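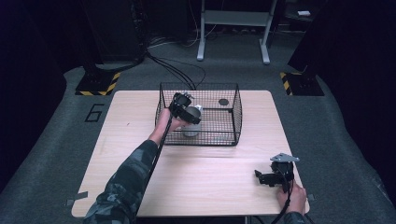
Hand-held grippers in use at a table. The left one is closed on a white cup inside a wire mesh basket.

Handheld demonstration collection

By Saeed Daneshvar. Last edited April
Filed under: Robotics > Robot learning > Data and methods
Shares 22 | Comments 18

Handheld demonstration collection is a way of gathering examples for a robot learning system. A person holds a gripper in each hand, or in one hand only, and does the task directly. No robot arm needed at this stage. The movement of the grippers is recorded along with video, and the recordings are later used to train a model that controls a real arm. Also called hand-held teaching, gripper-in-hand collection, or in older notes "puppet-free demo".

Not to be confused with teleoperation, where the person steers a robot from a distance, or with kinesthetic teaching, where the person pushes the arm itself through the motion.

Background

Early robot learning projects leaned on teleoperation. It gives clean joint data but it is slow, and every collector ties up a full robot. Handheld devices came in as a cheaper route. The jaws are the same shape as the ones on the robot, or close to it, so contact with the object looks similar in both cases. The person feels the object through the device, at least a little, and tends to move at something like normal speed.

Main drawback known from the start: a human arm reaches places a robot arm can't. More on this under Problems.

Equipment

A typical handheld unit has a body with a grip, a pair of jaws, some means of measuring how far the jaws are open, and some means of working out where the unit is in the room. Position may come from a camera on the unit, from outside trackers, or from both. Units are cabled or run on battery. Cabled ones don't need charging breaks but the cable drags, and collectors learn to keep it behind the wrist.

A head view is often added. It shows the table and both hands in one picture, which the gripper views can't do when the jaws are down inside a container.

Tables are usually plain. Tape marks are common, on the table for start positions and on the floor for station numbers.

Procedure

Varies by site. The usual order:

Reset. Objects go back to a start layout. Either fixed, or drawn from a list of layouts.
Start signal. Pedal, button or voice.
Demonstration. One run of the task, start to finish. Collector keeps jaws in view where possible.
Stop signal. Hands still for a moment before it.
Label. Good, bad, or unsure. Some sites add a short text line, e.g. "take cup out of basket".

Runs are called episodes. A short pick-and-place episode may last under 18 seconds, a two-handed one longer. Resetting is often where most of the shift goes, and new collectors are mostly suprised by that.

Common tasks

Container tasks are a staple. Taking objects out of a basket or bin, putting them in, moving them from one side to the other. The walls limit the angle of approach and the jaws have to come in from above. Cups are popular as objects because they can be held by the rim or around the body and the two grasps need different jaw openings. Flat objects lying on the bottom of a container are harder, jaws slide over them or catch on the floor of the container.

Wire baskets get used for a second reason, they are awkward for vision. The model sees the table through the mesh and has to learn that the wires are in the way.

Two-handed tasks include handing an object across, steadying a container with one gripper while the other works in it, and folding cloth. In many tasks one gripper does the work and the other waits. Whether the waiting gripper should be kept still is a matter of house style. The Kiditz guidelines say park it near the table edge, upright, and leave it there. Others let it drift, on the view that a bit of idle movement does no harm.

Episode counts

No agreed number. The Hodov group reported usable results on a single container task from 80 episodes, all in one room with one basket. Adding a second basket of another height dropped the success rate to 55 percent until new episodes were collected with it. Their write-up puts this down to too little variety rather than too few episodes, tho the two are hard to separate.

Tahmineh Nazari, who ran collection at Akberg, argued for short blocks with frequent changes of layout. Her notes give 22 episodes per layout as the cutoff. After that the collector repeats the same path without thinking and the extra runs add very little.

Problems

Reach. A person can lean, twist the elbow, come in from the side. The arm may not be able to follow. Episodes are checked against the arm's limits afterward and the impossible ones dropped. At Zürcher the check was moved to run during collection, with a tone when the gripper left the reachable area. Collectors disliked the tone, drop rate went down anyway.

Speed. Skilled collectors get fast. Fast episodes can be too quick for the arm, and slowing the playback changes how objects slide and tip.

Tracking loss. Happens when a unit is deep in a container, or when one hand covers the other. Short gaps get filled in, long ones mean the episode is thrown out.

Hands in view. The model will see human hands and sleeves in training and none when it runs on the arm. Cropping, masking and painting over have all been tried. With gripper-mounted views the issue is smaller, with head views its a real one.

Labeling. "Unsure" is overused late in the shift.

Quality control

Most sites review a sample of each day's episodes. Roughly one in 18 was pulled for review at Akberg under Nazari. Reviewers look for early stops, late starts, wrong start layout, and jaws that close before reaching the object. A dropped object followed by a recovery is kept at some sites and marked bad at others. Keeping them appears to help the trained system recover from its own misses, but a dataset with too many of them teaches hesitation as well.

Terminology

Episode: one recorded run.
Layout: start arrangement of objects.
Reset: return to the layout.
Parked gripper: the one not in use.
Station: a table with its equipment, normally numbered.

See also

Teleoperation
Kinesthetic teaching
Imitation learning
Parallel-jaw gripper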